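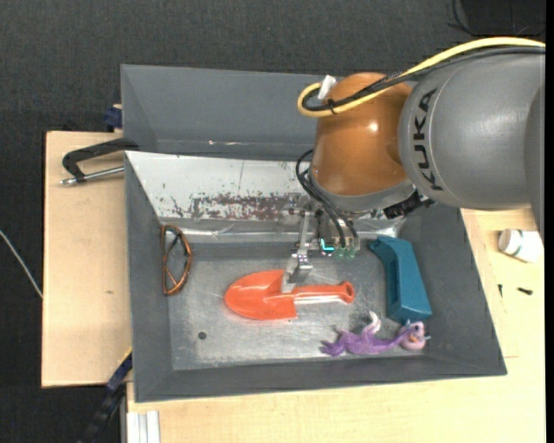
捡到的零散东西，能不能先混放在一个箱子里，回头再分？
短时间混放没有问题，但眼镜这类怕压怕刮的东西要当天拿出来单独收。

（开场。上面两句念完停一下，再报题目。）

题目是《零散物品的收、放、找》。讲的是度假营地前台和后间每天碰到的活：客人落下的、草地上捡的、餐厅椅子底下扫出来的，东西都不大，来路各不相同，最后都到了一张工作台上。我在Narkholm营地做后勤，Nustura公司管着的几处营地里，我们这里孩子最多，所以玩具也最多。Cadimthorpe那边大人多，他们的问题和我们不一样，后面会提到。

（不用讲公司介绍，会务手册里有。）

先说规模。去年一月开始记台账，到年底一共登记了2872件。其中眼镜233副，老花镜、近视镜、太阳镜都算在里面。这两个数字记住就行，别的分类数字在讲义背面的表上，不念。

被领走的大约2000件。这个数不准，旺季有一段时间领取人直接在前台拿走，没有回来划掉台账，所以只能写大约。有人会问为什么不精确，照实说就可以。

第一部分：箱子

我们用的是灰色的长方形箱子，箱壁带斜度。选灰色的时候没有多想，供货方当时只有灰和蓝，蓝色已经给洗衣间用了。用了一段时间以后觉得灰色合适，颜色鲜艳的东西放进去一眼能看到。像橙红色的塑料玩具铲横在箱子当中，站在几步外就认得出来。镜框是棕橙色的眼镜也还看得清。麻烦的是灰袜子、黑手套、透明的发夹，这些在灰箱子里要翻。

（这里有人可能提议换白箱子。白箱子我们试过，脏得快，擦不过来，又换回来了。）

箱壁的斜度要讲一下。斜的好处是空箱可以套着叠，收在架子底下不占地方。缺点是东西靠着壁立不稳。眼镜侧着立在斜壁边上，看起来是放好了，旁边再放一件硬的，或者端箱子的时候歪一下，它就可能滑下来。硬的塑料玩具碰到镜片，会不会刮花看运气。所以混放箱里有眼镜的时候，端箱子之前先把眼镜取出来，这一条写进了交接单。

箱子大小。我们有大小两种。大的装一天的量，小的装分好类的东西。大箱子不要装到口，装到一半多一点就换。原来的习惯是装满才换，结果底下的东西压了好几天，有一次找一只助听器，从早饭后找到中午，最后在箱角找到了，上面压着一件湿泳衣。

湿的东西不进箱。湿毛巾、湿泳衣挂到外面的绳上，夹一张纸条写地点。纸条会被风吹掉，现在改用塑料夹牌，铅笔写，可以擦。

第二部分：工作台

浅色的木台面。有人建议铺软垫，讲讲为什么没有铺：软垫上有沙子以后抖不干净，孩子的玩具一大半带沙。木台面拿刷子往一个方向扫，扫到簸箕里，一分钟的事。台面浅，耳钉、隐形眼镜盒的小盖子掉在上面也看得到。

台面上只放当前在处理的那一只箱子。其他箱子在架上等。原来台上经常并排摆着好几箱，这箱拿出来的东西顺手放到那箱里，地点就乱了，登记写的是游泳池，东西是从餐厅来的。客人打电话来问餐厅，我们查餐厅那一栏，没有，就回复没有。东西其实在。这种错最可惜，客人后来再来的时候看到自己的帽子挂在前台，脸色不好看。

地面。后间有一块深色的铺地，掉了小东西难找。我的办法是手电贴着地面照，小东西会拖出影子。这个办法很老了，仍然好用。找隐形眼镜盒、螺丝、耳堵都这么找。

（喝水。看一眼时间，到这里应该用掉四分之一多一点。）

第三部分：分类的次序

刚开始我们按东西是什么来分，衣物、玩具、电子、证件、其他。"其他"那一箱总是最满。后来改成先按怕什么来分，再按是什么来分。

怕压的：眼镜、帽子、纸盒、手工作品。
怕潮的：书、证件、充电器。
怕丢零件的：拼插玩具、棋、带盖的水杯。
什么都不怕的：沙铲、小桶、飞盘、拖鞋。

第四类最多，也最不急。可以整箱放着，等手头空了再登记，但当天要把地点牌留在箱上。

证件、钱包、药，单独一条线，不上工作台，直接交前台锁柜，两个人在场时登记。这条没有商量，新来的人第一天就要知道。

按怕什么来分有个缺点：查的时候不方便。客人问的是"我的太阳镜"，不会问"怕压的东西"。所以登记表上还是写品名，分类只管放在哪里。表是一套，架子是一套，靠编号对上。编号写在夹牌上，不写在东西上。有一年写在胶带上贴到玩具上，撕下来留一层胶，家长有意见。

第四部分：眼镜

单独讲眼镜，是因为它数量多，又贵，又容易在我们手里坏掉。

捡到的时候拿鼻梁那一段，或者两边镜腿一起拿。不要拎着一条镜腿走路。
镜腿能合就合上，合不上不要用力。
不要擦镜片。有沙的时候一擦就是一道。要去沙就用水冲，甩一甩，晾着。
每副进一个布袋，布袋口不系死。布袋用旧床单缝的，洗衣间每年冬天做一批。
布袋立着排在小箱里，一层，不叠放。

登记写什么：镜框颜色，是不是整圈的框，镜片有没有颜色，有没有挂绳，捡到的地点和日子。颜色写大家都会写的词。棕色和橙色之间的那种，有人写棕，有人写橙，有人写琥珀，查的时候三个词都要试。我们现在的规定是拿不准就两个都写，棕橙。难听一点，但查得到。

镜腿内侧有时候有字，抄下来，不要猜它的意思。度数我们不测，也不和客人讨论。客人来领的时候请对方先说样子，说完再拿出来看。说得大致对得上就给，戴上试一试，当场签字。说不上来的也有，很多人戴了多年，不记得自己的镜框是什么形状，这时候问地点和日子更有用。

太阳镜另外讲一句。Cadimthorpe那边太阳镜占的比例高，他们把太阳镜挂在前台一块网板上，客人路过自己认。方便，也有认错的。我们没有学这个做法，只在闭营前最后一周把没人领的挂出来。

（如果有人问保管多久：我们放到当季结束再加一个冬天，开春处理。各地规定不同，请他们先查当地的规定，不要照抄。）

第五部分：玩具铲和别的沙滩玩具

这一类看起来最不值钱，来问的人却不少，而且来问的多半是孩子。前台不要说"再买一把吧"。拿登记表查一下，花不了多久。

铲子的难处在于长得像。同一种颜色的塑料铲一个夏天能捡到许多把，形状差一点点。看铲头和柄尾。铲头有圆的、平的、带齿的；柄尾有的是一个带孔的小环，有的是实心的。登记写"橙红，圆头，柄尾有环"，比写"玩具铲一把"有用得多。带环的还有个好处，可以穿在绳上挂起来，一根绳挂一排，孩子自己走过去指。没有环的放桶里，柄朝上。

挂绳的高度按孩子的身高来，原来挂在大人眼睛那么高，孩子要抱起来才看得见。改低以后前台安静了许多。绳子两头打结，中间不要拉太紧，取的时候从一头退下来。

裂了的塑料不要留。铲头边缘有裂口，扔掉，登记表上写"破损已弃"。家长问起来能说得清楚。

小桶套着叠，叠之前倒沙。桶里倒出来过贝壳、硬糖、一串钥匙。钥匙走证件那条线。

铲和桶如果是一起捡到的，用夹牌夹在一起，按一套登记。分开放以后再配回去，基本配不上。

第六部分：每天的流程

讲慢一点，这一部分有人会抄。

早上，各处的箱子送到后间，箱上有地点牌。没有地点牌的退回去问，问不到就写"地点不明"，不要估计。

开箱前先看一眼上面有什么。看到眼镜、玻璃、纸盒，先取。手不要直接往底下伸，里面可能有鱼钩、图钉、碎塑料。戴不戴手套随各人，我戴薄的。

大件取出来放台面左手边，小件放托盘。箱子倒过来轻拍，把沙子倒进簸箕，倒之前看一遍，沙子里藏得住耳钉。

一件一登记，登记完就上架，不在台上攒着。攒着的后果就是午饭回来不知道哪些登过。

登记完把空箱擦干，套起来，放架子底下。地点牌收回盒里。

下午前台送来当天的查询单，拿单子对架子。对得上的放到前台抽屉，写客人的房号或营位号。对不上的单子留着，第二天再对。单子留一个星期，很多东西是过了几天才捡到的，草割了才露出来。

晚上不登记。天黑以后颜色看不准，深蓝写成黑，橙写成红，第二天查不到。急的东西先记个编号，颜色第二天补。

灯的事补一句。后间原来是一盏黄灯，什么都偏暖，橙红和正红分不开。换了白灯以后好一些，仍然建议拿到窗口看一眼再写。

第七部分：记录用的词

这一部分枯燥，可以讲快。

台账开始的时候没有规定用词，同一样东西有人写"铲"，有人写"铲子""沙铲""玩具铲""小铁锹"。查"铲子"的时候，写"小铁锹"的就漏掉了。后来Kemppainen帮我们做了一张词表，他们是做标签和表格的，在别的行业做过类似的事。词表只有两页，贴在台子对面的墙上，每样东西一个名字，旁边列出别的叫法。

用下来的感觉：词表不能长。长了没人看。表上没有的东西，先写最普通的叫法，月底凑在一起定一个名字加进去。颜色只留常用的那些，允许两个词并写。大小不写厘米，写"手掌大""鞋盒大"，客人描述的时候也是这么说的。

材料写看得准的。塑料、木头、布、金属，到这一层就够。拿不准是什么金属就写金属，不要写银。写过一次"银手链"，来领的人多了好几位。

最后一栏是备注，写特别的地方：缺一个轮子，柄上有牙印，袋里有一颗松果。备注写得好的东西领得快。

第八部分：没有解决的事

袜子。单只的袜子没有办法，挂出来也没人认。目前洗了当抹布。

充电线。颜色形状都一样，客人自己也认不出。我们按地点放，问到哪个房间就拿哪一根，可能给错过。

孩子的画和手工。怕压又占地方，家长多半不会回来拿，扔了又不舍得。现在是平放在架子最上层，一季清一次。

邮寄。客人到家以后才发现，要求寄回去。眼镜寄过，纸盒里塞旧报纸，到的时候没坏，邮费由谁出每次都要谈。大的玩具寄起来比买新的贵，跟客人讲清楚，由对方定。国外的地址手续多，前台不愿意接，还在商量。

多个营地之间转东西也乱。客人从Narkholm住完去Cadimthorpe接着住，东西落在我们这里，查询单却交到那边。两边台账不通，靠打电话。今年想把查询单先合到一张表上，台账以后再说。

（提问环节备用）

有人问要多少人手：旺季一人半天，淡季隔天一次。一个人从头做到尾比轮流做错得少。

有人问要不要拍照存档：拍，只拍怕认错的。拍照不能代替写字，照片没法按"橙红""圆头"去查。拍的时候放在浅色台面上，一件一张，不要几件挤在一起拍。

有人问箱子要不要加盖：送的路上加，后间不加。盖着就没人看。

有人问隔板：大箱子加过硬纸隔板，湿了就塌，塑料隔板又和斜壁合不上，中间留一条缝，笔和牙刷都从缝里滑过去。后来放弃了，改成在大箱里放一个小盒，眼镜进小盒。各处捡东西的人大多能做到，忙起来也有顺手往箱里一放的，后间开箱的时候还是要当心。

有人要登记表和词表的样张：会后在门口的桌上拿，纸的，4月16日以后营地开门，也可以到Narkholm后间来看实物，来之前打前台电话，上午来比较好，那时候正在开箱。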